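3. Setting up for your first rehearsal

Good news: the hard part is behind you. If you've worked through section 2, your Resora pedal is powered, updated and ready to loop. Now you get to play it with other people, and that's where it really comes alive!

Before you start

You'll need your instrument, two patch leads, the footswitch and a powered speaker or amp. Drummers will want headphones as well, so they can hear the click over their own kit.

1. Turn the amp volume all the way down.

2. Plug your instrument into INPUT A. Singers should use INPUT B, which has its own gain knob on the back.

3. Run a lead from MAIN OUT to the amp. If you have a stereo rig, use both outputs — the room opens up beautifully.

4. Hold the left footswitch until the light turns green, then let go.

5. Play as loudly as you expect to play in the song. Raise the gain until the meter just touches amber, then back it off a hair.

6. Bring up the amp volume slowly.

Caution: Never plug MAIN OUT into the speaker output of an amp head. It will damage both units, and the warranty doesn't cover it.

Setting the tempo

7. Tap the right footswitch in time with your drummer. Three taps are enough for the pedal to lock on.

8. Press CLICK to send the beat to the headphone jack only. The audience won't hear it.
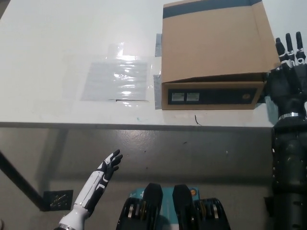
9. Record a short loop, four bars or so, and let it run while the rest of the band joins in. If it drifts, tap the tempo again and re-record. Don't try to nudge a bad loop into place; a fresh one takes seconds and feels so much better.

Note: The pedal holds 387 seconds of audio per song. Long, dreamy outros are fine, but save your favourites before you switch off.

Saving your set

10. Press and hold STORE, choose an empty slot and give it a name. Our tester Nesma Helmy names hers after the first line of the lyrics and can find any song in the dark.

11. Move songs up or down with the centre dial until they match your set list.

If the meter shows nothing at step 5, check that the input selector matches the jack you're using. Still quiet? Swap the lead and try again, then see error 2653 in section 7.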